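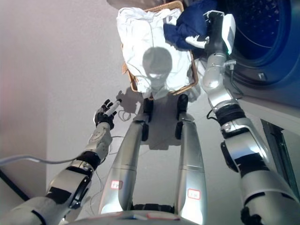

Ticket 1504 — Laundry room, washer stops before final spin
Site: Ellholm
Opened: Saturday, May 8, 2021
Status: Monitoring

Reported problem
Tenant says the cycle stalls with water in the drum. Breaker was reset twice, no change. Same complaint was logged in December under ticket 967 and closed without a visit.

Log
Ran a rinse and spin with no load. Drained slowly, then stopped. No leak at the supply valves.

Shut off power and water, drained the machine, pulled the filter. Lint and one hair clip. Cleaned and refitted.

Second test drained faster but still stopped short. Drain hose was pushed too far down the standpipe — pulled it back and clamped it.

Third test finished. Voltage at the outlet is normal.

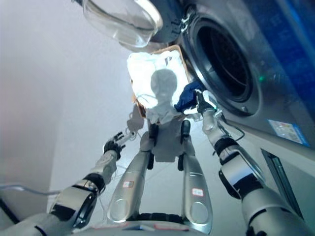
Washer with the door open.

Checked the floor drain as well. Slow, but it clears. Rovinmont has the plumbing contract for this building, so that part is moved to ticket 918.

Parts
Hose clamp, bin 235. One used, stock updated.

Next step
Tenant to run normal loads for a week. If it stalls again, order a drain pump through Arkness and reopen this ticket.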